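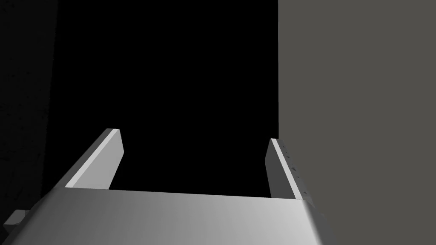
Equipment planning FAQ: gripper cells and the simulation stage

Applies to enquiries for single-arm handling cells quoted by Genanis. Prices exclude VAT and carriage unless the quote says otherwise.

Why is there a simulation line on my quote?
Every cell is modelled before hardware is ordered. The model covers the arm, the gripper, the guarding and the part presentation. Reach, finger opening and clearance are checked at this stage. Changing a finger in the model costs an hour or two of engineering time. Changing it after machining means a new set of fingers and a new lead time.

Can the simulation line be removed?
Only for repeat cells with the same arm, gripper and part. A new part counts as a new cell, even where the fixture is unchanged.

What does the render show, and what does it leave out?
Our gripper views are rendered close in, with the two fingers open and nothing between them. Surfaces are plain and carry no labels or fixings. Colour and finish in a render are not part of the specification; the drawing is. Cables, air lines and sensor brackets are added to the layout drawing once the gripper is confirmed. Please do not take dimensions from a render.

Is a two-finger gripper enough for my parts?
For boxes, blocks and short bar, usually yes. For thin sheet, bags or anything that deforms under light pressure, ask for a vacuum option to be quoted alongside. Send at least 60 sample parts from normal production, including the ones your inspectors would argue over. Hand-picked samples give a misleading result in the grip trial.

Which gripper ranges do you quote?
Skero and Vanitz. Skero is electric and is the default for new cells. Vanitz is pneumatic, costs less to buy and needs a clean, dry air supply at the cell. If you do not have spare compressor capacity, add the cost of it before comparing the two.

Are fingers included in the gripper price?
No. The gripper price covers the body, the drive and the mounting plate. Fingers are a separate line since they are cut to suit the part. Budget for 2 sets, one fitted and one on the shelf. Finger pads are consumables and should sit in the maintenance budget.

How much floor space should we reserve?
Allow for the guarded area shown on the layout plus 700 mm clear on the access side for the door and the control cabinet. Check this against forklift routes before you sign the layout off. Moving the cabinet after installation is chargeable.

What is the lead time?
60 working days from signed layout to factory acceptance, for a cell with standard guarding. The clock does not start at purchase order. Orders with a layout still unsigned at the end of November go into the following year's build plan.

What is payable, and when?
A deposit with the order, a stage payment at layout sign-off and the balance after site acceptance. The simulation work is invoiced with the deposit and is not refunded if the project stops there. You keep the report and the layout.

Can we use our own integrator?
Yes. Bakker install our cells under their own contract, and other integrators can be approved on request. In that case we supply the hardware and the model files, and the integrator carries the risk assessment and site acceptance.

What do people most often leave out of the budget?
Operator training, spare fingers, network points, and the production lost during installation. Older buildings may also need a floor survey. None of these are in our price.

What do you need from us for a first quote?
Part drawings with weights and tolerances
Cycle time required, and shifts per day
How parts arrive and how they must leave
Supply voltage and air pressure at the cell position
A dimensioned floor plan with columns and doors marked

Quotes are valid for the period printed on the first page. Gripper prices are re-checked if the order arrives after that.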